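The Second Sendadside

Ita Fahy had been asked about a sequel so many times that she had stopped hearing it as a question. People said it in the bakery, people said it over the fence, and once a dentist said it while both his hands were in her mouth. Would there be another Sendadside? Would Enda be in it? And what about the song?

The song was the trouble, really. It ran for all of nine minutes in the first picture, with Enda Nic Aodha dancing down a ferry ramp in a yellow coat, and it had been played at every wedding in the county from that July onward (Ita had been to a good many of them, and had danced to it at most).
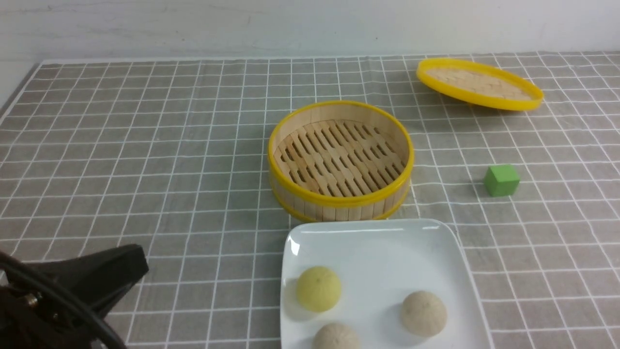
Bamboo steamer and lid on a checked cloth.

So when Jamila Siddiqui called to say that Welletti Pictures had found the money, Ita sat down on the stairs with her shoes still on and let her talk. Jamila had produced the first one on hardly anything, and she still talked as if the phone company charged by the word.

"Enda's in," she said. "Kaja's in if she can sing this time. I need a script."

"I have a script," said Ita, and it was the truth, bless her. She had 161 pages of it in the drawer under the tea towels, and she had never told a soul, not even Orla, who cut the first film and could usually get anything out of her over a plate of dumplings.

"Is there a ferry?"

"There's a ferry, but Enda misses it."
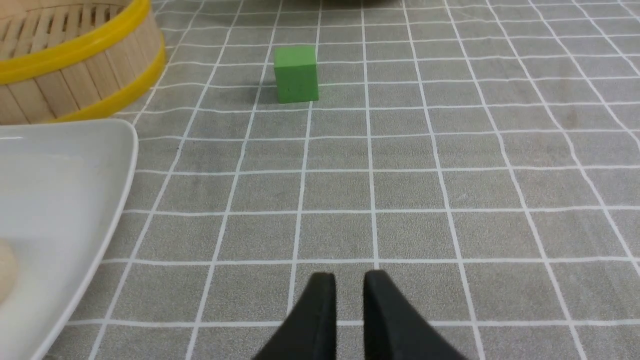 There was such a long quiet on the line that Ita thought they had been cut off. She could hear a radio going in Jamila's kitchen, some cheerful thing with trumpets, and then the sound of a chair being pulled out.

"She misses it," said Jamila slowly. "And who's on it?"

"Kaja is. Singing, I'm afraid."

Jamila began to laugh then, that big, wheezy laugh that had ruined so many good takes, and Ita got up off the stairs and went to look for the drawer key.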